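About Sindness Robotics Club

Home | About | Season Calendar | Join | Contact

Who we are

Sindness is an after-school robotics club for students in grades 8 through 12. We meet in the lower level of the Bralen building, in two rooms joined by a hallway. The larger room has the workbenches and the practice floor. The smaller one has computers, a printer and most of our storage.

The club started with one kit and a handful of students who wanted to enter a line-following contest. We now have 53 members on three teams. Students come from several schools in the area, and a few are homeschooled. No experience is needed to join, and most new members have never written code or used a soldering iron.

What we do

Each team picks a project in the fall and works on it through the school year. The Starter team builds small wheeled robots and learns to program them. The Build team designs a machine for the regional competition. The Household team works on getting robots to handle ordinary objects in ordinary rooms.

The Household project is the one we get the most questions about. A competition field is flat, well lit and the same every time. A kitchen has shiny surfaces, soft items, cords and things stacked on other things. Students on this team study real counters, write task lists for them, and then decide which tasks a robot could reasonably try. Folding a towel is harder than it sounds. Closing a drawer is a good first task, and setting a canister back in line with the others is a good second one.

The team labels pictures of home counters by hand, object by object. So far they have finished 1,000 labels. When two students disagree on what something is, both answers go in the notes and the team talks it over on Saturday. Clear glass jars and stainless steel have taken up a lot of that time.
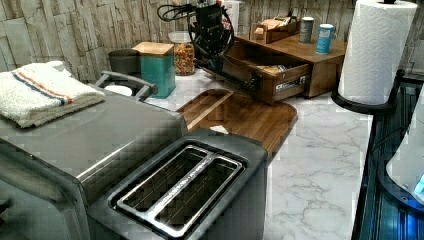 How the season runs

Sign-up opens in July and teams are set before school starts. Weekday meetings run from 4:00 to 6:00 p.m. Saturday sessions are longer and are open to all three teams. Members are expected at one weekday meeting a week, plus Saturdays in the month before a competition.

Every team keeps a written log. Students record what they tried, what the robot did and what they plan to change. The logs stay in the club room, and new members are asked to read at least one from an earlier season.

Our software for planning and tracking tasks is called Fliltisitz. It was written by students and has been rewritten by students twice since then. It is not pretty, but it works on old laptops - we have 19 of them.

Coaches

Raimonds Lepik is head coach and runs the Build team. He worked in machine maintenance before he started teaching.

Jhosep Usuga leads the Household team and teaches the programming basics sessions.

Edgars Raudsepp coaches the Starter team. He was a club member in high school.

Algirdas Liepiņa looks after tools, safety training and the parts order. Please talk to him before bringing in equipment from home.

Ferenc Nyitrai handles sign-up, schedules and travel.

Cost and support

Membership is $84 per season and covers parts, a club shirt and entry fees. Travel to away events is separate. Fee waivers are available, and families can ask for one on the sign-up form. The Dambrauskienė Fund paid for our practice floor and helps with waivers each year.

Visiting

Families are welcome to stop by any Saturday session after 10:00 a.m. Use the side entrance and sign in at the desk. Closed-toe shoes are required in the larger room, and safety glasses are on the rack by the door.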